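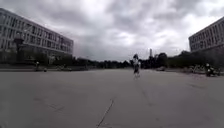 Homes Interiors Gardens Property Travel Subscribe

Reading time: 3 minutes

The old school at Tralholm had been shut for 17 years when its present owners first got the key to turn. They had come to see a cottage on the same lane, found it too small, and asked the agent what the brick place with the bell tower was. It wasn't on the market. Four months later it was theirs.

The main classroom is now the living room, and it is a hard room to furnish. The ceiling is 20 feet up at the ridge and the windowsills start above head height, so that pupils couldn't look out. The owners thought about lowering two of the sills and got as far as a drawing. In the end they built a raised platform along the south wall, with a bench and bookshelves on it, and from there you can see over the yard to the river.

Heating was the biggest expense. The first winter they lived in the former cloakroom with a wood stove and the door shut. The pipes under the main floor went in the following summer, after the boards had been lifted, numbered in chalk and stacked in the bike shed. All but a few went back where they came from. The replacements are from a barn in Bassey and are slightly darker, which you notice near the fireplace and nowhere else.

The kitchen sits in what was the infants' room. It has a long table, open shelves and a deep sink found in the yard under a heap of slates. The cabinets were made by Zotness, a two-person workshop that mostly does boats, and the drawers have the kind of catches you find in a galley. They take a day or so to get used to. The walls are a flat green mixed to match a patch of old paint behind the blackboard. The blackboard is still up and is used for shopping lists.

Upstairs there was nothing, so the bedrooms are new. Two of them sit on a mezzanine over the kitchen end, reached by a plain ash staircase, and a third is in the teacher's house next door, joined on by a short glazed passage. Guests get that one. It is the warmest room in the building and has the only bathtub.

The bell still rings, though the rope has been shortened to keep it away from the children. Around 91 coat hooks came out of the cloakroom, and most have been put back up along the passage.

Outside, the yard has been left mostly as asphalt, with beds cut into the edges for currants and beans. A row of pears went in along the north wall in February. The next job is the roof of the bike shed, and after that the front gate, which has never closed properly.

We use cookies to improve your visit. Accept all Manage settings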